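Grippers and end effectors > Flat fingers or soft pads for clear glass?

lambros_a
Joined in January, 57 posts

Hello all. I want to share some results and ask for your opinion before we order more parts.

We have two arms over one table at Hunstead, and we try to pick up small laboratory glass: test tubes, beakers, small bottles. Each arm has a parallel gripper with the same opening. For the last weeks I compared two sets of fingers. Set A is the plain flat Rindent fingers, black, with the beveled edge. Set B is the same fingers with the soft Grimshaw pad glued on the inner face. The controller is Denero for both and I did not change the speed between the sets.

I made 100 grasps with each set, always on the same beaker. Half of them were with the beaker standing and half with the beaker lying on its side. I counted a grasp as good if the glass stayed in the fingers during a lift and a short move to the scale. Set A had 57 good grasps. Set B was better with the standing beaker and, to my surprise, worse with the beaker lying down. The pad makes the fingertip thick, and it touches the table before the fingers are low enough on the glass.

The second subject is the camera. With the beaker on its side, the wrist camera sees mostly reflections. The rim gives a large bright ellipse and my detector likes to take this ellipse as the whole object. The base is behind it and much weaker. The test tubes are worse. When they lie on the white racks, only the rims and the thin highlights can be used, and between them there is no information at all. 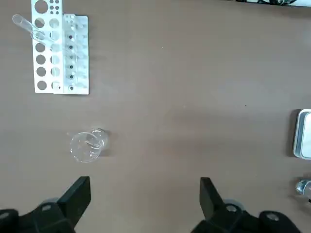

What closing force do you use for thin glass with flat fingers?

pinchpoint
I use 2 newtons for test tubes and go a little higher for beakers, always with the slowest closing speed the controller allows.

More to your point, I think you are measuring two things at once. If the detector gives you the ellipse of the rim as the object center, the fingers go to the wrong place, and then you call it a bad grasp of Set A. You should separate the misses from the slips. A slip says something about the fingers. A miss says nothing about them.

lambros_a
This is a fair remark. I have the logs with the finger position after closing, so I can separate them. If the fingers closed completely, it was a miss. I will do it on Friday and write here.

ttreloar
Hi Lambros, Tamsin Treloar here, we wrote to each other about the Denero firmware. I would not give up on the pads so fast. We had the same trouble with the thick tip and we solved it with a knife! Cut the Grimshaw pad short so it ends a few millimeters above the tip of the finger. The bare tip then goes down next to the glass and the pad still takes hold of the wall higher up. It looks ugly but it has run on our bench without problems (we do mostly vials and small bottles, I should say, so your beaker may be different).

Also, please check your glue. Ours started to creep in a warm room and the pads moved sideways, and for a whole week I blamed the calibration.

drybench
I disagree with the pads completely, sorry. They collect dust and then the friction is different every day. You run your comparison with a clean pad and you get a beautiful number, and one month later it is another number. For glass I prefer a hard finger with a shallow V groove, vertical for standing tubes. A tube centers itself in the groove and you do not need much force.

ttreloar
drybench, a V groove is fine when every tube stands up in a rack. His tubes are lying down across the racks at an angle. You would need to turn the wrist to match the angle exactly or the groove holds the tube on one edge, and this is the best way to break it. And we wipe our pads every morning, it takes one minute.

drybench
Then put the tubes back in the rack as a first step and do it with a different tool. I don't see why one finger must do everything.

pinchpoint
Changing tools costs more time than the grasp. He has two arms. He could put one finger type on each of them and let the task decide.

lambros_a
Thank you for all the answers. I read the logs now. From the bad grasps with Set A, the larger part were misses, so pinchpoint was right and I was unfair to the flat fingers. Almost all of these misses were with the beaker on its side. With the standing beaker the flat fingers had only slips, and most slips happened at the start of the lift.

I also cut one pair of pads as Tamsin described. I have only tried them a few times and I don't want to give a number yet. They do go lower.

For the camera I now use the fixed view together with the wrist view. The fixed camera finds where the glass is on the table, and the wrist camera only corrects the last part of the approach. The outline of an empty beaker on our brown table is weak in the fixed view too, but the soft shadow next to it helps, and the shadow is quite stable if I don't touch the lights. The move to the scale I also check from there.

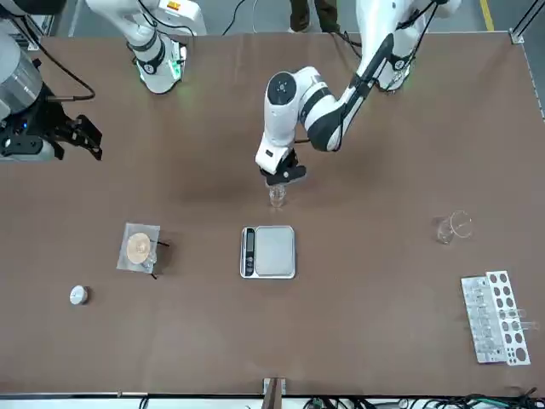 The detector for the fixed view was trained on 120 labeled pictures, which is not many, and I labeled the shadow together with the glass. I know some people will say this is wrong. When I labeled the glass alone, the boxes jumped from one picture to the next.

drybench
It is wrong, yes :) The day somebody opens a blind, your shadow goes to the other side and your box goes with it. Label two classes, glass and shadow, and compute the position from the glass when you have it.

lambros_a
Two classes is a good idea and I can do it with the pictures I already have. We have no window near this table, but the lamps will be changed at some time.

pinchpoint
Have you tried a depth camera at the wrist? I ask with low expectations.

lambros_a
I tried one for two days. On the clear glass the depth was the depth of the table, with holes at the rim. The holes were more useful than the depth. I went back to the normal camera.

ttreloar
Same experience with us. When you repeat the test with the cut pads, could you note the force for each grasp as well? I would like to compare it with our vials. I can send you the drawing of how much we cut off.

lambros_a
Please send it. I will keep the Rindent fingers on the right arm as they are and put the cut pads on the left arm, and run the same 100 grasps again with the force in the log.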